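Coloured cubes and a wobbly circle take over the table at Palton

PALTON, 2019-02-17 — The most argued-over object in the Palton community rooms this February is a circle. It was drawn freehand in black marker on a whiteboard, the whiteboard was laid flat on a white table, and people have been disagreeing about it ever since.

The game is called Pluler, and it asks very little of anyone. There is a circle. There are cubes, which start outside it. The cubes are supposed to end up inside it, one push at a time, and whoever leaves a cube sitting on the line must put up with the remarks of everybody else. The full rules fit on a postcard and have so far produced 4 pages of clarifications, most of them to do with what is meant by "on".

Kyriaki Petridis, who drew the circle, is unrepentant about its shape.

"I was offered a compass," she said. "I was offered a dinner plate. I said no to both. If you want a perfect circle, go and play something with a box and a lid."
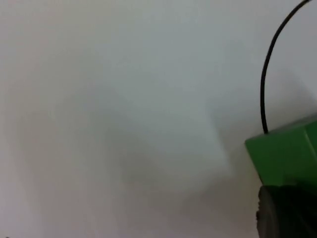
The evening began as a way of filling the rooms in the dull stretch after New Year, when the choir is resting its voices and the chess players have fallen out again. The first session was expected to attract the usual handful. In the event over 70 people put their names down across the month, and the kettle has had to be supplemented by a second, larger kettle on loan from Costberg, the hardware shop on the corner, whose owners have asked for it back twice.

Costberg also supplied the marker pens. The pens are described on the packet as suitable for whiteboards, a claim that Iraklis Kourkoulas put to the test by wiping the board down with his sleeve at the end of the opening night. The board came up clean. The sleeve has not recovered, and Mr Kourkoulas has been wearing it in protest.

Opinion is divided over the cubes. Green is thought by the older players to be steady and by the younger ones to be dull. Blue has a following among people who lose. Stamatia Mavromatis, who has studied the matter more closely than is probably good for her, holds that the colour makes no difference whatever, and always asks for green.

"It's the corners that matter," she said. "A sharp corner digs in and spins. A rounded one slides, and then you've got a chance. Nobody listens to me until they're losing, and then they're all ears."

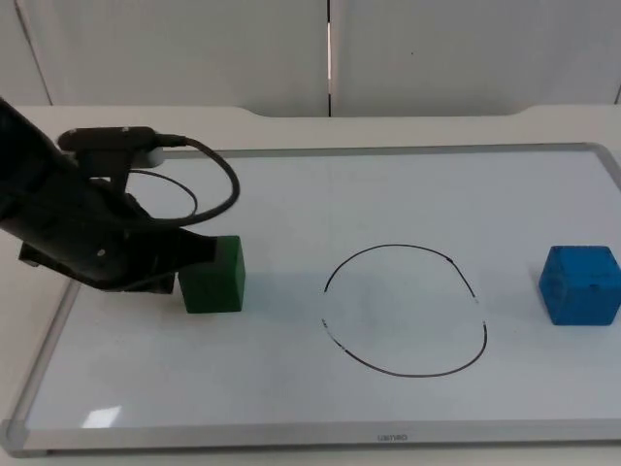

Does the cube have to be completely inside the circle to count?

Every part of its base must be within the inner edge of the line. A cube that touches the ink is "on", scores nothing, and stays where it is until the next turn.

The wording was settled after a match that ran well past closing time and ended with Christos Tsoukalas lying with his cheek on the table to judge whether a corner was touching. He ruled that it was. The losing side asked for a second opinion, and got one from a man who had come in to read the meter.

The ceiling lights have also drawn complaints. A glossy board throws them straight back at anyone leaning over it, and players on the wrong side say they are being dazzled at the crucial moment. A proposal to turn half the lights off was tried for one evening and abandoned when it emerged that nobody could then find the biscuits.

Entry is 80 pence, tea included. Takings so far stand at 502 pounds, a sum helped along considerably by the cake stall, and the money will go towards mending the window in the small room — the one that has been held shut with a folded bus timetable since the previous winter.

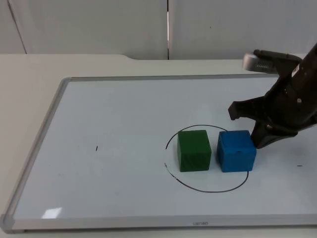 Not everyone is won over. Kyriaki Raptis, who books the rooms for her sewing group, said she had no objection to grown adults pushing blocks about, but would like her table returned before the spring orders are cut out. Talks are continuing. The Sarantis bakery has offered to lend a trestle, and both parties have been to look at it and found it too low.

The last session of February starts at seven. Beginners are welcome and may have a practice push before their first match. Players are asked not to redraw the circle, however strongly they feel.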